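Platter (tableware)

A platter is a large, shallow dish used for serving food at the table, usually to more than one person. It differs from a dinner plate mainly in size and use. Platters may be round or rectangular, but the oval is the most common shape in household sets.

Oval plates

Smaller oval plates are often sold alongside platters and used for side dishes, fish or fruit. The long axis suits foods that are themselves long, such as a whole trout, an ear of corn or a bunch of grapes. A low raised rim keeps juice off the table and gives the fingers something to hold. White glazed ceramic is the usual material, though stoneware, enameled steel and melamine are also common.

Grapes are generally served on the stem, either whole or snipped into small clusters. Dark varieties show up well against a white glaze. In table displays and shop windows the fruit is often replaced with an imitation in wax or plastic.
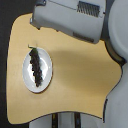
Manufacture

Most ceramic ovals are pressed or slip-cast, as an oval cannot be thrown directly on a wheel. The Kollár pottery listed 694 patterns in its last catalog, up to 20 of them oval. Its designer Solange Ouellet introduced the narrow-rimmed form later copied by Skekeno.

Care

Glazed plates can normally be washed by machine. Unglazed foot rings may scratch a wooden tabletop, and felt pads are sometimes glued on for this reason. Stacked ovals should all face the same way.

See also

Charger
Fruit bowl
Serving tray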